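Equipment diary, April

Started on the purchase list at 7 a.m. because the draft budget has to be in before the end of the month. The ceiling has not moved. One arm, one gripper, two or more cameras, a mounting plate, and whatever is left goes to spares. The last version of the list assumed we would buy the arm first and sort out the gripper later. I have dropped that order. The gripper decides the payload margin and the cable routing, and the arm quotes are close enough to each other that they can wait.

Two suppliers are still in. Andreadis quotes the gripper with fingers included and a lead time of 34 days. Gernik quotes the gripper body alone, fingers separate, 50 days, and a lower unit price that stops being lower once the fingers and the adapter flange are added. Gernik's datasheet also gives stroke without saying whether it is per finger or total. I have written to them for the second time.

Spent the rest of the morning in the simulated kitchen going through camera positions, one view over the whole counter and the close ones at the gripper. 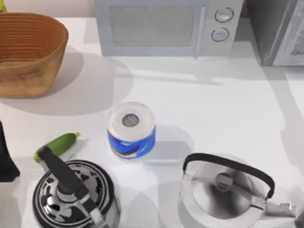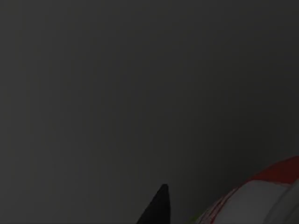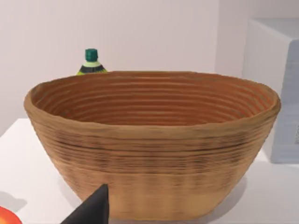
L. Gudow

Notes for the camera line of the budget. The overhead view covers the counter from the kettles back to the microwave and needs no more resolution than the cheap sensor gives. It stays at one unit. The close views are harder to specify. With a plain dark surface filling most of the picture there is very little to judge distance by, so I want a depth unit at the wrist and have moved the money for it out of the lighting line. The minimum working distance matters more than the maximum. Anything that starts reading at 180 mm is acceptable. The unit Pistport offers starts further out and is off the list, although the price was good.

Notes for the finger line. The basket has a thick rounded rim and deep sloping sides. A tapered finger should go over a rim like that, but I do not have a figure for how far the jaws must open, and the model will not tell me how stiff a real woven wall is. Buy one basket of the same general type and measure it. Charge it to consumables. Same for a roll of paper towels, still in its wrapper, and a kettle with an arched handle. The kettle should be weighed full, as that is the load that sets the arm.

Spare fingers: 2 pairs. I had one pair down and the shipping alone on a reorder would cost more than the second.

Still open: whether the mounting plate is drilled in-house or ordered with the arm. In-house is cheaper on paper and takes the drill press for most of a day. Also the service contract, which Andreadis lists as optional on page one and required for warranty on page four. Asked them to confirm in writing which it is.

Stopped at 5:30 p.m. Spreadsheet saved with the old tab kept, totals not yet rechecked after the lighting change.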